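Print this page | E-mail this page

Slowing Down on Purpose: Notes for the Tillwood Parks Evening
Parvaneh Safavi

(Slide 1. Wait for the chairs to stop scraping.)

Good evening. I was asked to speak on the future of recreation. I run the lost and found for the Tillwood public courts, so I will be speaking on the past of recreation, which is kept in a closet behind the restrooms.

(Slide 2. The closet.)

Last July we logged 396 items. I know the number because I wrote every one of them down in a ledger, and I know the ledger was necessary because the Flenix software the town bought for the purpose will only accept items with a serial number. Very few sweatbands have one.

The software cost $4000. The ledger cost whatever I paid for it at the drugstore. I bring this up without bitterness. (Pause. Some bitterness is fine.)

(Slide 3. What people lose.)

Water bottles, mainly. After that, single socks, and I would like someone in this room to explain the single sock to me during the break. You came to play tennis. You left with one bare foot. At what point on the drive home did you feel the pedal?

We have had a set of dentures, claimed the same afternoon by a man who would not give his name but whose name I could have guessed from his doubles partner's face. We have had a wedding cake topper. We have a framed diploma in hotel management, still there, come and get it.

(Slide 4. What people claim.)

This is the part I was told to keep short. Of the 396, people came back for 128. They describe their things badly. A woman told me her jacket was "sort of a jacket color." A teenager described his phone as "cracked," and I laid out the cracked ones for him like a jeweler.

What they never come back for is anything they can replace for less than the trouble of talking to me. I have thought hard about what this says about me and decided it says something about parking.

(Slide 5. The Plodero plan. Skip if running late.)

The Plodero people came in spring with a proposal for smart lockers. You drop the item in, it takes a picture, it texts the owner. I asked how it knows who the owner is. They said that was phase two. I asked when phase two was. They gave me a tote bag, and I left it at the courts, and it is now in the closet.

(Slide 6. What I would like instead.)

A shelf. I would like a second shelf, 40 inches wide, at a height where I don't need the stepladder, because the stepladder is also a lost item and its owner could turn up any day.

I would like a sign on the gate with the closet hours on it. The sign we have says INQUIRE WITHIN, and there is no within. It's a chain link fence.

And I would like a rule for the balls. They don't go in the ledger. They come over the fence, out of the hedge and up from the storm drain after a hard rain, and by custom they go in a bucket by the gate, free to anyone. People take one and leave two worse ones. I've seen couples on their first date pick through that bucket as if it were produce.

(Last slide. Leave it up for questions.)
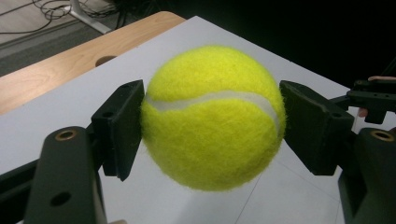
For questions, please raise a hand and wait for the microphone. If it's about a sock, see me at the coffee table, bring the other one, and we can settle it tonight.

Contact the Parks Office | Copyright Tillwood Parks | Back to top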